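Cable coiling

Cable coiling is the practice of gathering a length of flexible cord, wire or cable into a series of loops so that it can be stored, carried or hung up without tangling. It is one of the most ordinary chores in any home, office or workshop, and it is also one of those small skills that people tend to pick up from a parent or a coworker without ever hearing it called by a name. The same word covers the careful work of a stagehand putting away 200 feet of microphone cable and the two-minute job of winding up a phone charger before a trip.

Background

A cable is made up of one or more conductors inside a flexible jacket, and in many kinds the conductors are twisted around each other along their whole length. This twist gives the cable a natural lay, or direction in which it prefers to bend. When a cable has spent a long time wound on a spool or folded in its packaging, the jacket also takes on what is usually called a set or a memory, and it will go on trying to return to that shape for quite a while afterward. Much of the craft of coiling consists of feeling for that preference in the fingers and going along with it.

Thin cables, such as those for earphones and small chargers, behave rather differently from thick ones. They have very little stiffness, so they do not hold a round coil well by themselves, and a loop of thin cord will slide through its neighbor at the slightest encouragement. Heavier network and extension cables spring open into wide loops and are, on the whole, easier to keep in order, though they take up more room in a drawer.

Methods

The simplest method is the overhand coil, in which one hand holds the finished loops and the other brings up a fresh length each time, laying it over the last. The holding hand stays fairly loose, and the feeding hand rolls the cable a little between the thumb and index finger as each loop is formed, which lets the twist out before it can build up. Beginners often grip far too hard at this stage, and it is worth taking a moment to relax the hands and let the cord hang as it likes. 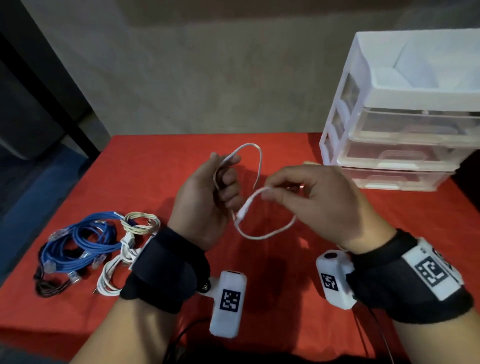
Connectors deserve some attention while this is going on. A plug or a joint in the middle of a run is thicker than the cord on either side of it and will catch on a passing loop, and for this reason many people prefer to start at one end, tuck the first plug against the palm, and leave the other to finish on the outside. Adapters and extension pieces are best taken off and stored separately if they come apart easily.

The over-under method, favored by people who work with sound and lighting equipment, alternates an ordinary loop with one turned the opposite way, so that the twist put in by the first is taken out by the second. A long cable coiled like this can be thrown out across a floor and will usually run straight. It does have one well-known weakness: if an end slips through the middle of the coil, it leaves a row of knots when the cable is pulled, one for every second loop or so.

The figure-eight method lays the cable down in two joined circles, either on the floor or around the thumb and little finger. On the hand it suits earphones and other light cords very nicely, and on the ground it is used for lengths too heavy to be held at all. Winding a cable around the palm and elbow, by contrast, is quick and extremely popular, but it puts a full twist into every turn and tends to bend the cord sharply at the elbow. Most handbooks discourage it, and most people do it anyway when they are in a hurry.

Untangling

A good deal of coiling begins with untangling, and cables kept together in a box seem to find their way into knots with no help from anyone. The usual advice is to spread the whole heap out on a table or a bed, preferably on a plain cloth where the cords show up clearly, and to loosen it from the outside before pulling on anything. Tugging at a free end is tempting and nearly always tightens the knot at the center.

In his household guide The Patient Drawer, the Finnish writer Eetu Rautiainen recommends freeing the stiffest cables first, coiling each one as it comes out and setting it to the side, and leaving the thin cords until last. He also suggests separating by color where the collection allows it, and he is quite firm that the job should be done in the morning, with coffee, and never at 11 at night while looking for one particular plug.
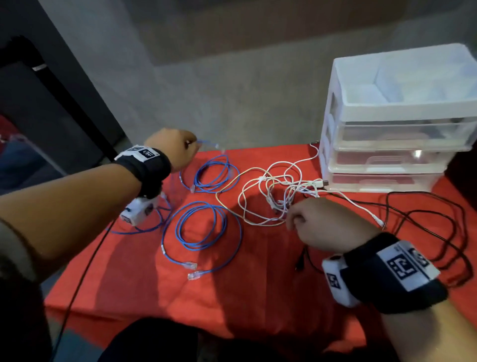 Network cables present a small difficulty of their own. The common modular plug has a springy plastic latch on one side, and when it is drawn backward through a tangle the latch hooks over whatever it meets and may snap off. Pushing slack toward the plug and opening the loop around it by hand is slower but much kinder. Some cables are sold with a soft boot over the latch for this very purpose, and keeping the two ends of a coil side by side makes them easy to find later on.

Fastening and storage

A finished coil may be held with a hook-and-loop strip, a twist tie, a rubber band or a short piece of soft string. Hook-and-loop strips are the usual choice because they can be opened and closed many times over and do not bite into the jacket. The reusable Bresetti strip comes on a roll and is cut to length, while the Gredholm clip is a small hinged ring that also hangs from a nail. Rubber bands perish with age and can leave a sticky mark on light-colored cords.

Wide loops are gentler on a cable than tight ones. A coil as broad as a dinner plate suits most network and extension cables, and a palm-sized one is fine for a charger. Shallow drawers, shoeboxes with cardboard dividers and hanging pegs all work well, and a label near the plug saves a lot of guessing about which cord belongs to which device.

See also

Cable tie
Extension cord
Knot
Patch cable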